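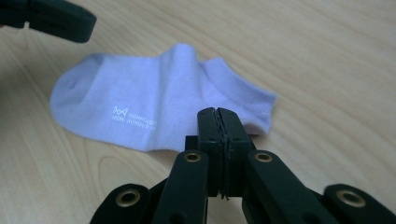 One ankle sock, pale as they come, on a wooden tabletop.

I have a bone to pick with the matching sock.

Last Sunday I spent the better part of the evening on the living room floor with a pile of socks in my lap, holding one up against another like a jeweler looking for flaws. Same color? Sort of. Same length? If you tugged. One had a ribbed cuff and the other had a slightly different ribbed cuff, and I sat there (a grown woman with a mortgage!) trying to decide whether I could live with that. Then my tea went cold and I got mad, and when I get mad I write one of these.

So here is my position. We should stop pairing socks. All of us, kids and bosses included. Buy what you like, wash it, throw it in a drawer, pull out two and go about your day.

I grew up in a house where this would have been treason. My mother rolled every pair into a ball so tight you could have played tennis with it. She had a paper bag for the singles, and the bag lived on top of the dryer for my entire childhood, and I swear it never got any smaller. We were all supposed to "check the bag" before we were allowed new ones. When she moved to her condo the bag went with her. I carried it up the stairs myself.

I brought this up with my neighbor Dindo Catacutan, who irons his pillowcases and so was never going to be on my side. Dindo's view is that a sock is half of a thing. You wouldn't wear two different shoes, would you? Well, no, but shoes have different heels and I'd walk like a pirate. Socks don't do anything to your balance. He said it was about respect. I asked him respect for whom, and he thought about it for a while and said "the ankle," and we left it there and talked about his tomatoes.

The usual answer to my complaint is to buy one kind and only one kind. I've tried it! I bought 30 identical pairs of gray Vesico crew socks, threw out everything else and felt like a genius for a month or so. Then they started to age at different speeds. Some went fuzzy and some went thin at the heel, and a few came out of the wash a size smaller for reasons known only to the dryer. By June I was sorting gray from slightly other gray, which is a worse job than sorting stripes from dots, and I was bored of my own feet on top of it. The thicker ones I'd gotten from Prema for winter had snuck in there too, so I'd pull on one of each and spend the whole day feeling like one shoe had been swapped for somebody else's.

I'll admit that's the hole in my argument. Thickness does matter. If you've got one hiking sock and one flimsy little no-show, you're going to know it by lunch. Fine. Keep two drawers, or one drawer with a shoebox in it. I can live with that much government.

Color, though? Pattern? Who is looking? I wore one navy and one green to my cousin's wedding, under long pants, and danced in them until the band packed up. I've worn odd socks to the dentist, where you're lying flat with your feet sticking out in front of God and everyone, and the hygienist talked about her dog. The only person who has ever said a word is my friend's four-year-old, who was thrilled and went right upstairs to change hers.

And think of the good socks sitting in bags on top of dryers! Perfectly nice ones, with no holes and plenty of stretch, that get no use because a twin went missing behind a washing machine. We don't do this with anything else. When one wine glass out of the set breaks we don't put the rest in a paper bag and wait for it to come home. My coffee mugs haven't matched since college and I've never once felt that I owed my guests an explanation.

My sister says I'm just lazy and dressing it up as a philosophy. Could be. She also says I'll cave the first time I have to take my shoes off at somebody's fancy house. She may have a point there, and I do have a dinner coming up with people who own a white rug. I'm planning on one yellow and one with little foxes on it. They're both about the same thickness, I checked.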